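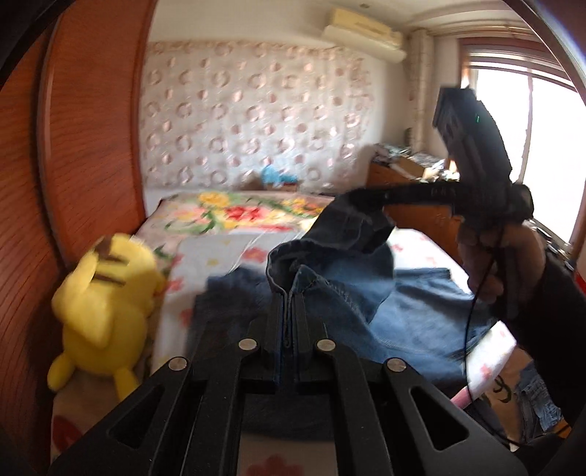

읽는 시간 6분

2장
가방은 왜 늘 꽉 차 있을까: 소지품 칸의 설계

이 장에서 다루는 것
소지품 칸의 제한이 플레이에 미치는 영향
칸 제한과 무게 제한의 차이
겹치기 규칙과 자동 정렬
창고를 늘려 주는 시점
용어: 칸, 묶음, 임시 보관함, 잠금 표시, 넘침 처리

들어가며

게임을 하다가 가방이 꽉 찼다는 알림을 본 적이 있을 것입니다. 보스를 막 쓰러뜨렸고, 바닥에는 반짝이는 전리품이 떨어져 있고, 손가락은 이미 줍기 단추를 눌렀는데 화면에 "빈 칸이 없습니다"라는 말이 뜹니다. 그 순간의 탄식! 저는 이 탄식이야말로 게임 설계에서 가장 재미있는 공부거리라고 생각합니다. 누군가는 이 알림을 보고 게임을 끄고, 누군가는 신이 나서 가방을 정리하기 시작합니다. 똑같은 알림인데 말이지요.

1장에서 우리는 플레이어가 무언가를 얻는 순간을 살펴보았습니다. 이번에는 그다음을 봅니다. 얻은 것은 어디로 갈까요? 어디에 쌓이고, 언제 쓰이고, 어떤 것은 왜 끝까지 쓰이지 않은 채 구석에 남아 있을까요? 소지품 화면은 전투 화면만큼 화려하지 않지만, 수집형 게임이나 마을 꾸미기 게임에서는 플레이어가 가장 자주 여는 화면일 때가 많습니다. 그러니 설레는 마음으로 들여다볼 만한 가치가 충분합니다.

사례: 플람콤의 꽉 찬 창고

이 장 전체에서 함께 살펴볼 게임은 플람콤(Plamcombe)입니다. 작은 섬을 가꾸면서 씨앗과 광석, 가구 도안, 그리고 섬에 찾아오는 동물들의 선물을 모으는 휴대전화용 게임으로, 어소프(Utthorpe)라는 개발팀이 만들었습니다. 출시 당시 플람콤의 창고는 530칸이었습니다. 얼핏 들으면 넉넉하지요? 개발팀도 그렇게 생각했습니다. 그런데 첫 계절 행사가 열린 2월, 게시판에 올라온 글은 대부분 새로 나온 눈꽃 가구 이야기가 아니라 창고 이야기였습니다.

당시 소지품 화면을 맡았던 욘 발데라마(Yhon Valderrama)는 가장 먼저 창고를 850칸으로 늘렸습니다. 환호가 쏟아졌고, 게시판은 잠시 조용해졌습니다. 그러다 다음 행사가 시작되자 똑같은 불만이 똑같은 말투로 돌아왔습니다. 칸이 늘어난 만큼 플레이어가 버리지 않는 물건도 늘어났던 것입니다. 발데라마는 팀 회의록에 이렇게 적었습니다. "우리는 더 큰 창고를 주었는데, 사람들은 더 큰 걱정을 받았다."

어디가 문제였는지 팀이 찾아낸 과정이 아주 흥미롭습니다. 팀은 칸의 개수를 잠시 잊고, 플레이어가 창고를 열어서 닫을 때까지 무엇을 하는지를 살펴보았습니다. 많은 사람이 화면을 위아래로 쭉 훑다가 아무것도 하지 않고 닫았습니다. 버릴 물건을 찾으러 들어왔다가, 어느 것이 버려도 되는 물건인지 판단하지 못해서 그냥 나간 것이지요. 나중에 쓸지도 모르는 재료, 이미 다 지은 건물의 도안, 행사가 끝나 교환할 곳이 사라진 증표가 모두 같은 크기의 칸에 같은 모양으로 놓여 있었으니까요. 이 장의 마지막 절에서 플람콤 팀이 내놓은 해결책을 자세히 분석할 텐데, 그 전에 여러분도 나름의 답을 하나 생각해 두면 훨씬 재미있게 읽을 수 있습니다.

2.1 제한이 하는 일

가장 기본이 되는 질문부터 시작합시다. 소지품 칸에는 왜 제한이 있어야 할까요? 저장 공간이 아주 비쌌던 시절에는 기술적인 까닭이 컸습니다. 지금도 서버에 기록할 자료의 양은 신경 써야 하지만, 설계자가 칸을 제한할 때 더 크게 기대하는 것은 선택입니다.

가방에 무엇이든 무한히 넣을 수 있다면 탐험을 떠나기 전에 고민할 일이 없습니다. 물약도, 횃불도, 예비 곡괭이도 전부 챙기면 그만입니다. 반대로 가방이 작으면 출발 전의 짐 싸기가 그 자체로 작은 놀이가 됩니다. 동굴 깊은 곳까지 갈 생각이라면 횃불을 더 넣을까, 돌아올 때 광석을 담을 자리를 비워 둘까? 이런 고민은 플레이어가 앞일을 상상하게 만듭니다. 아직 동굴에 들어가지도 않았는데 머릿속에서는 벌써 모험이 시작된 셈이지요. 멋지지 않나요?

다만 모든 제한이 이런 상상을 불러오지는 않습니다. 플레이어가 다음에 무슨 일이 생길지 전혀 짐작할 수 없는 게임에서는 칸 제한이 선택이 되지 못하고 눈치 게임이 되어 버립니다. 어떤 재료가 나중에 필요한지 알려 주지 않으면서 그 재료를 버리라고 요구하는 경우가 그렇습니다. 설계 문서를 쓸 때는 다음 문장을 완성해 보기를 권합니다. "플레이어는 ( )을 알고 있기 때문에 무엇을 남길지 고를 수 있다." 괄호 안에 넣을 말이 떠오르지 않으면 제한을 다시 검토해야 합니다.

2.2 칸으로 셀 것인가, 무게로 잴 것인가

제한을 거는 방식은 여러 가지이지만 가장 널리 쓰이는 것은 칸과 무게입니다.

칸 제한은 이해하기 쉽습니다. 빈 네모가 보이면 더 넣을 수 있고, 보이지 않으면 못 넣습니다. 작은 화면에서도 한눈에 들어오기 때문에 휴대전화 게임에서 특히 사랑받습니다. 약점도 있습니다. 바늘 하나와 갑옷 한 벌이 같은 자리를 차지한다는 점이 어색할 수 있고, 종류가 다양할수록 자리를 많이 먹으므로 자질구레한 물건을 여러 가지 모으는 플레이어가 불리해집니다.

무게 제한은 물건의 성격을 살려 줍니다. 무거운 망치를 들고 다니는 전사와 가벼운 두루마리를 잔뜩 넣은 마법사의 차이가 숫자로 느껴지지요. 탐험 게임 프롤타노(Proltano)는 여기서 한 걸음 더 나아가, 짐이 무거워질수록 주인공 잉가(Inga)의 걸음걸이가 달라지게 했습니다. 숫자를 읽지 않아도 잉가의 어깨가 처지는 것을 보면 "아, 뭔가 내려놓아야겠구나" 하고 알게 됩니다. 저는 이 연출을 처음 보고 손뼉을 쳤습니다! 수치를 동작으로 옮긴 아주 좋은 본보기이니 2.5절에서 다시 꺼내 보겠습니다.

무게 제한에도 어려운 점은 있습니다. 물건마다 무게를 정해야 하니 조정할 값이 크게 늘어나고, 플레이어가 줍기 단추를 누를 때마다 머릿속으로 덧셈을 하게 될 수도 있습니다. 짧게 즐기는 게임이라면 이 덧셈이 놀이의 흐름을 끊습니다. 어떤 방식이 더 낫다는 정답은 없고, 플레이어가 한 번에 얼마나 오래 게임을 붙잡고 있는지를 먼저 살펴야 합니다.

2.3 겹치기라는 조용한 규칙

같은 물건을 한 칸에 여러 개 쌓을 수 있게 하는 것을 겹치기라고 부르고, 그렇게 쌓인 덩어리를 묶음이라고 합니다. 소지품 설계를 처음 배우는 학생들이 가장 자주 지나치는 규칙인데, 알고 보면 창고의 체감 크기를 크게 바꿉니다.

플람콤의 초기 판을 다시 봅시다. 나무와 돌은 넉넉하게 겹쳐졌지만, 동물의 선물은 겹쳐지지 않았습니다. 선물마다 보낸 동물의 이름과 짧은 편지가 붙어 있었기 때문입니다. 편지를 읽는 재미는 대단했습니다. 그런데 바로 그 애정 때문에 창고가 선물로 메워졌고, 편지를 이미 읽은 조개껍데기도 저마다 한 칸씩 버티고 있었습니다. 물건에 개성을 주면 겹치기가 어려워지고, 겹치기를 쉽게 하면 개성이 옅어집니다. 이 줄다리기는 여러분이 어떤 장르를 만들든 반드시 만나게 됩니다.

한 가지 실마리를 드리자면, 물건과 기억을 꼭 같은 곳에 보관할 필요는 없습니다. 편지는 편지첩에, 조개껍데기는 창고에 두면 어떨까요? 이렇게 나누었을 때 무엇을 얻고 무엇을 잃는지, 2.3절 끝의 토론 거리에서 짝과 함께 따져 보세요.

2.4 넘칠 때 일어나는 일

잘 만든 소지품 화면인지 알아보고 싶다면 일부러 가방을 꽉 채워 보면 됩니다. 설계자의 성격이 여기서 고스란히 드러납니다. 어떤 게임은 넘친 물건을 바닥에 떨어뜨리고, 어떤 게임은 우편함으로 보내며, 어떤 게임은 아예 받기를 막습니다. 조금 무서운 이야기지만, 아무 말 없이 사라지게 하는 게임도 있습니다.

넘침 처리를 정할 때는 물건을 다시 얻을 수 있는지를 먼저 따집니다. 언제든 캘 수 있는 돌이라면 받기를 막아도 큰 원망을 듣지 않습니다. 하지만 행사 기간에만 나오는 물건이 사라진다면 플레이어는 그 일을 오래도록 기억합니다. 임시 보관함을 두는 게임이 많은 것도 이런 까닭입니다. 다만 임시 보관함에 기한이 없으면 그곳이 곧 두 번째 창고가 되고, 기한이 너무 짧으면 며칠 쉬고 돌아온 플레이어가 빈 상자를 마주합니다.

잠금 표시도 이 절에서 다룹니다. 아끼는 물건에 작은 자물쇠를 달아 실수로 팔거나 분해하지 못하게 하는 기능인데, 소박해 보여도 플레이어가 마음 놓고 정리할 수 있게 해 줍니다. 일괄 판매 단추와 잠금 표시는 꼭 함께 설계하세요.

시작하기 전에 해 볼 활동

준비물은 종이와 연필, 그리고 평소 즐기는 게임 하나입니다.

먼저 그 게임의 소지품 화면을 열고, 마지막으로 언제 썼는지 기억나지 않는 물건을 찾아 이름을 적습니다. 이어서 그 물건을 왜 아직 가지고 있는지 한 문장으로 씁니다. "아까워서"라고 썼다면 무엇이 아까운지까지 적어 보세요. 얻기까지 들인 시간일 수도 있고, 예쁜 그림일 수도 있고, 함께 놀던 친구와의 추억일 수도 있습니다.

다음으로 그 물건을 기분 좋게 떠나보낼 방법을 상상해 봅니다. 상점에 파는 것 말고 다른 길을 찾아보세요. 박물관에 기증하기, 다른 캐릭터에게 물려주기, 녹여서 새 물건의 무늬로 남기기 등 엉뚱할수록 환영입니다! 적은 내용은 버리지 말고 공책에 끼워 두세요. 플람콤 팀의 해결책을 읽을 때 나란히 놓고 비교하게 됩니다.

생각해 볼 물음

칸 제한이 전혀 없는데도 정리하는 재미가 있는 게임을 해 본 적이 있나요? 그 재미는 어디에서 왔나요?

창고 확장을 모험의 보상으로 줄 때와 게임 속 화폐로 팔 때, 플레이어가 창고를 대하는 태도는 어떻게 달라질까요?

자동 정렬 단추를 누르면 직접 배치해 둔 순서가 사라집니다. 손으로 정리하기를 좋아하는 플레이어를 위해 여러분은 무엇을 남겨 두겠습니까?

다음 쪽부터 2.1절 본문이 시작됩니다. 용어 상자의 낱말은 본문에서 처음 나올 때 굵은 글씨로 표시되어 있습니다.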